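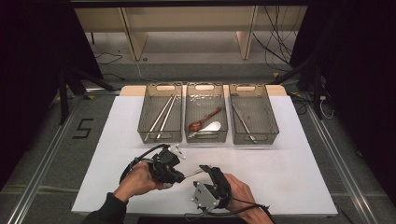
Niser drawer trays, smoke grey – review

Bought: three trays, sold singly
Used for: kitchen cutlery
Reviewed by: Krystyna Chmielewska
Updated June 2025

I eat with whatever suits the meal, so my cutlery drawer has to hold chopsticks, spoons and ordinary table knives. The molded insert that came with the kitchen had five narrow slots and none of them were long enough for metal chopsticks. I took it out in March and replaced it with separate trays from Niser.

What you get

Each tray is a plain rectangular bin in translucent gray plastic. There are no dividers, no lid and no feet. Both short ends have a slotted handle cutout. The trays don't clip together. You buy as many as you need and stand them next to each other.

The color is darker than I expected from the store page. You can still see what is inside from the side, but it's easier to look in from the top. If you want fully clear plastic, this is the wrong version.

How I use them

Chopsticks go on the left. Long metal ones fit if you lay them at a slant, and they don't have to be stacked or stood on end. Spoons go in the middle, wooden and ceramic together. Knives go on the right.

The middle tray is the one that gets messy. It is wide enough for a wooden spoon and a ceramic soup spoon to lie at different angles, and small things collect at the back behind them. A narrower tray for soup spoons would help, but Niser doesn't make one in this height.

Handles

The cutouts are the best part. I lift a whole tray out and carry it to the table when people come over, then carry it back. With both hands in the slots it stays level. With one hand it tips, and the knives slide to the low end. Chopsticks slide even faster.

The slots also let crumbs in if you keep the trays on the counter near the toaster. In a drawer this hasn't been a problem.

Noise and sliding

Bare plastic under metal cutlery is loud. Dropping a table knife in from any height makes a sharp clack. I cut a piece of Brillus shelf liner for the knife tray and that fixed most of it. I put a strip of the same liner under all three trays as well, and they stopped creeping forward when the drawer closes.

Cleaning

Warm water, dish soap, a soft cloth. The inside corners are rounded enough to wipe without a brush. I used a scouring pad once on a soy sauce stain and it left fine scratches that show on the smoke finish. They haven't gotten worse.

Compared with the Zornix set

My sister Jadwiga has the Zornix set, which comes as 4 trays that lock together. It stays put better and costs less per tray. You can't pull one out without unlocking its neighbor, though, and the ends are solid. For a drawer you never rearrange, I'd get the Zornix.

Rating: 4 out of 5. One point off for the noise.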